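Giko is moving across the street, and I could not be happier

December 31, 2019

Well, I got my wish before the year ran out! Giko, the little secondhand bookstore I've been going on about in this column since forever, is leaving its basement on Loster Street and taking over the old Vevine shoe shop right across the road. The lease was signed last week, and the doors open in April.

If you've ever been down those basement stairs with a stroller or a bad knee (I have the knee), you know why this is good news. The new place is at street level, it has two big front windows, and it has 358 square feet more floor than the old one. I got a quick peek in on Friday and it still smells like shoe polish, which I kind of hope they keep.

The move itself is going to be a job. The store's last stock count came to 3,162 books, and that's before the boxes in the back hallway that never got unpacked after the Tuominen estate sale. The plan is to close for 10 days at the end of March and carry the whole lot over by hand, with a cart for the atlases. I've already signed up for a Saturday shift – bring gloves if you're coming, those boxes are dusty.

Until then the basement stays open as usual, and everything on the travel and cooking shelves is 20 percent off so there's less to haul. I went in for one paperback and came out with a bread book, a road map of Portugal and a mystery I'm pretty sure I've read before. Oh well!

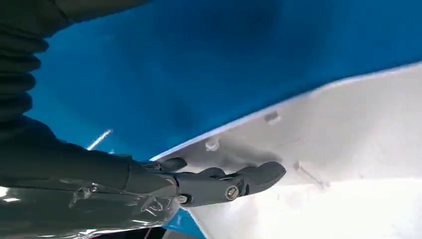

Will store credit from the old shop still be good after the move? Every slip carries over at full value, even the faded ones, as long as the amount can be read.

The Thursday reading group will skip two meetings during the move and then pick up in the new back room, where there's finally space for more than one couch. Trade-ins stop on the first of March and start again once the shelves are up. Hours stay the same, noon to seven, closed Mondays.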